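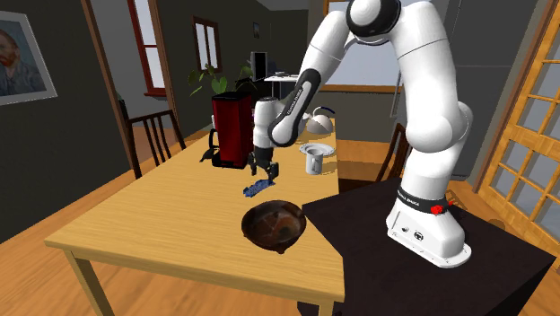

Clearing the table, simulated dining room. The gripper is over the blue cloth, with the brown bowl close by.

Can a machine do the chores yet? Gallery

Print this page | E-mail this page

September 3, 2022

We have been following the table-clearing trials at Zumcombe since March. The question is a plain one: can an arm tidy up after breakfast without a person stepping in? So far the answer is sometimes.

The work is done in Trellel, a simulated home, before anything is tried on real crockery. The arm in the rendering is marked Franka Emika and has two fingers. A full set of trials is 2000 runs, and 1000 of those are cloth only.

Cloth is the hard part. A mug keeps its shape when it is gripped and a crumpled cloth does not, so the program has to guess where to pinch. It often takes hold of a single layer and drops it on the way up.

The red coffee machine stays where it is in every run. The arm has to work past it, and past the cord. The mug, the saucer and the kettle further down the table are left for a later round.

Filedau, the shop-floor version, asks for less. It has six tasks, mostly shelf filling, and three of them now run well enough to leave alone - folding is not one of them.

Our view is that a household should not wait for this. A person with a damp cloth is still quicker, and will wipe under the bowl as well.

Contact us | Copyright Tlapale 2022 | Back to top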